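Vuelvo encantada de la jornada de puertas abiertas de Grirport, ¡y con trucos para el escurridor! Beverley Kershaw nos enseñó la mesa donde dos brazos robóticos trabajan con vajilla de colores.
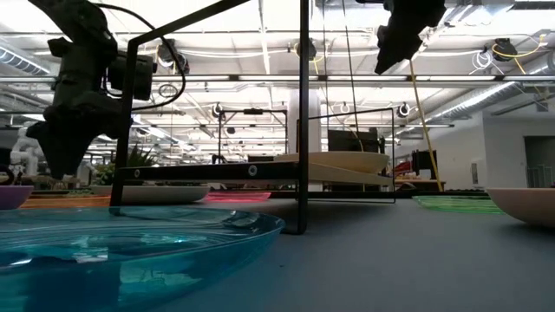
COCINA – ORDEN Y VAJILLA

Copiad esto en casa: dejad los platos separados antes de colocarlos, cada uno con sitio para los dedos (o para la pinza). Los cuencos anchos, primero – y el escurridor, siempre al alcance de las dos manos. ¡En marzo repito visita!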